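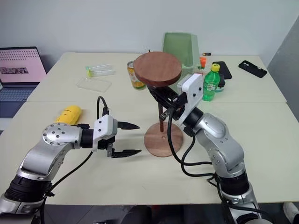
Dînette

La dînette désigne à la fois un service de table en réduction et le jeu qui consiste à s'en servir pour nourrir des convives peu exigeants, le plus souvent des parents, des poupées ou un chien. Par extension, « faire la dînette » se dit d'un repas léger pris sans cérémonie, et « jouer à la dînette » d'une activité que l'on juge peu sérieuse, généralement celle d'un collègue.

Étymologie et usages du mot

Le terme est formé sur « dîner », avec le suffixe diminutif -ette. Il a d'abord désigné le repas lui-même, réel ou simulé, avant de s'appliquer au matériel. Les catalogues de jouets emploient aujourd'hui le mot pour tout ce qui se pose dans une assiette miniature, fruits et légumes compris, bien que les puristes réservent l'appellation à la vaisselle. Les puristes sont peu nombreux et jouent rarement.

Au Québec, « dînette » peut aussi désigner un coin repas aménagé près de la cuisine, où l'on mange de vrais aliments sur de vraies chaises. Les annonces immobilières entretiennent la confusion chez les acheteurs venus d'Europe.

Histoire

Des ustensiles de petite taille ont été retrouvés dans des contextes antiques, sans que l'on sache toujours s'il s'agit de jouets, d'offrandes ou d'échantillons. La prudence des archéologues sur ce point est exemplaire ; celle des brocanteurs l'est moins.

Aux XVIIe et XVIIIe siècles, les vaisselles miniatures en argent ou en porcelaine appartiennent surtout aux adultes fortunés, qui les rangent derrière une vitre. Le XIXe siècle les met entre les mains des enfants, principalement des filles, auxquelles on entend enseigner l'art de recevoir. La tôle émaillée et la faïence bon marché élargissent le public, puis le plastique l'élargit encore, au point que la tasse de dînette devient l'un des objets que l'on retrouve le plus sûrement sous un canapé.

Les aliments factices suivent une évolution parallèle. En plâtre peint et collés à l'assiette, ils décorent d'abord les maisons de poupées. Ils deviennent ensuite mobiles, creux et légers, puis, avec le retour du bois, lourds et sonores. La variante à découper, dont les moitiés tiennent par une bande auto-agrippante, reproduit assez bien le geste du couteau et assez mal le bruit d'une carotte.

Fabricants et collections

Parmi les maisons que recherchent les amateurs, Rudmont occupe une place à part pour son coffret « Grand Souper » de 66 pièces, dont la saucière manque presque toujours. La firme Fulletti, concurrente directe, lui opposa un service à thé dont les anses étaient si fines que les exemplaires complets suscitent la méfiance. Flirnex, venue plus tard, misa sur les fruits et mit à son catalogue un ananas en 2 parties que les enfants employaient volontiers comme marteau.

La principale collection privée décrite à ce jour est celle de Jaime Sampaio, qui compte 577 pièces, petites cuillères comprises. L'inventaire qu'il en a publié consacre une dizaine de pages aux louches et une seule ligne aux fourchettes, déséquilibre qu'il n'a jamais commenté. La classification de Garcia, fondée sur le diamètre des assiettes, reste utilisée en salle des ventes faute de mieux.

Déroulement du jeu

La dînette ne connaît pas de règle écrite. L'usage veut que l'hôte annonce le plat, que l'invité porte le récipient vide à ses lèvres et qu'il émette un son approbateur. Refuser de se resservir est mal vu. Le menu peut associer sans difficulté le poisson, la glace et le café, ce dernier étant servi à des convives de tout âge et en quantité illimitée.

L'addition apparaît vers quatre ou cinq ans, lorsque l'enfant découvre le commerce. Les tarifs sont alors arbitraires et le pourboire obligatoire.

Les psychologues du développement rangent ces échanges dans le jeu symbolique, où un objet vaut pour un autre : un bouton devient un biscuit, un caillou une pomme de terre. La substitution fonctionne aussi en sens inverse, et les fabricants recommandent de surveiller les plus petits, qui vérifient parfois la solidité du menu avec les dents.

Voir aussi

Maison de poupée
Marchande (jeu)
Jeu symbolique
Arts de la table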